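Home Topics Ask Members Log in

Marker on hand-held gripper keeps dropping out — club project

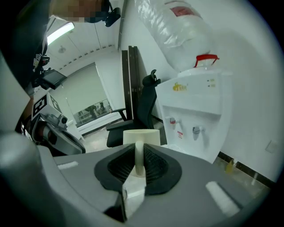
Second gripper with the square marker, small screen above it.

Our robotics club is recording demos for the Hulance contest in December. Tracking loses the marker for 3 or more frames whenever I tilt my wrist. Any fix?
Posted by casness_club, Mar 31, 2023

kobzar26
Check your exposure first. Ours was too long and the pattern smeared on fast turns. Also reprint it on matte paper — glossy washes out under ceiling lights.

nosura
same problem here, we just move slower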